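Notebook, Clestaston site, November, afternoon

Back on the approach rules for rooms with stone and mirrors, which I have been putting off all month (sorry, Santosh, I know you asked nicely). The old sheet says to come up to any door with the fingers closed, and I never liked it much. I would like us to write down open fingers, nothing held, and a full stop 200 mm short of the wood, every time, even when the run is going beautifully and it feels silly to wait. The marble and the gilt mirror over the counter deserve the same courtesy, and so does the glossy finish on the door.

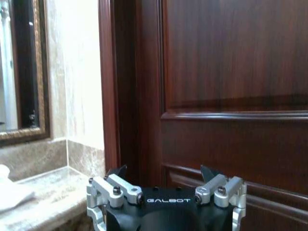

Seema Shukla would go further and make the stop last 3 seconds, with a person saying "clear" out loud before anything moves again, and she thinks 200 mm is too generous for a small washroom, where 100 would leave more space to turn. I can live with the spoken part. On the distance I'm holding out until we have tried both at Zanedville, and then we can argue it over coffee like grown-ups!

Draft is rule 8 on the sheet for now. Ravindra to read it. Still need wording for reflections.

Last updated: November, 4:40 pm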